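Chapter 4
A Place for Small Things

Most untidy rooms are untidy with small things. A wardrobe stays where it is put, and so does a bed. The plates, toys, blocks and odd lids move about all day and have to be dealt with again by evening. This chapter is about those things and the containers we keep them in.

In Chapter 3 we sorted a whole cupboard. Now we work on a much smaller scale, with one table, one small cabinet with a drawer, an open bin and a handful of toys. The same set is used all the way through, so that you can follow one object from one section to the next. If you are working at home or in class, any drawer and any open box will do.

Begin with the drawer. Pull it well out and look inside before you decide what belongs in it. An empty drawer is easy to judge for depth. A full one nearly always seems smaller than it is. 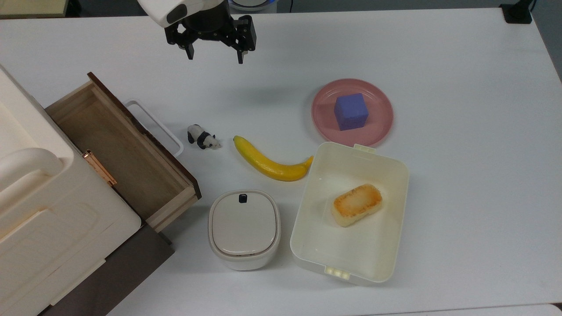 4.1 Drawer, bin or lid

A storage place can be open, closed or something between the two. An open bin is the quickest to use, as things can be dropped in from above with one hand. It is also the first to become a jumble. A drawer takes one more movement, and it keeps its contents out of sight. A lidded container is slower again and suits things that are wanted less often.

Where these stand matters as much as what they are. Leave enough table in front of a drawer for it to open fully. Keep a bin within easy reach and put it to one side, clear of the drawer's path. 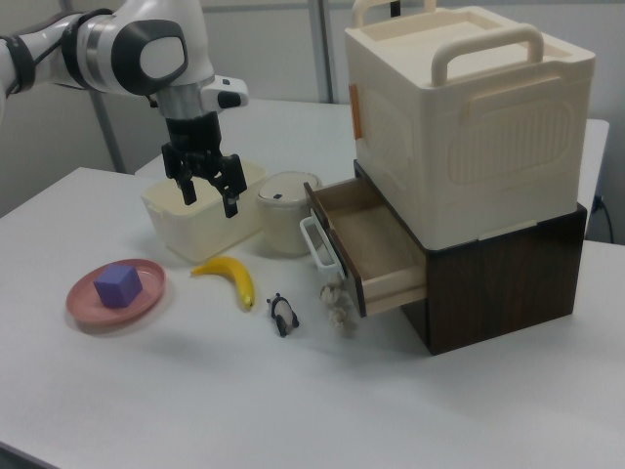
Reach is the next point. Things used every day should be taken out and put back without moving anything else. In the Ridgeway exercise at the end of this chapter you will be asked to lay out 19 small items under that rule, using only 2 containers.

4.2 Sorting before storing

Do not start by filling the bin. First bring everything out on to the table where it can be seen, and put like with like. A toy banana may go with other play food or with toys in general, and either is correct if you keep to it. A panda figure is plainly a toy. A pink plate is dishware, even when a purple cube has been set down on it, and the two should be parted before either is put away.

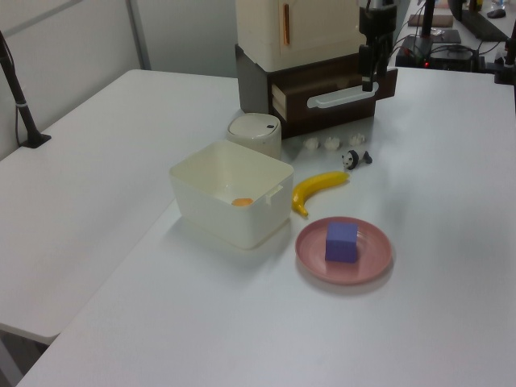
Wundby disagrees with this order of work. Sorting on the table, Wundby writes, suits people who have a clear table to begin with, and in a crowded room it is better to fill one box at a time and sort the box afterwards. Both methods are tried in section 4.3.

© Mekcombe Schoolbooks. Contact the publisher | Back to top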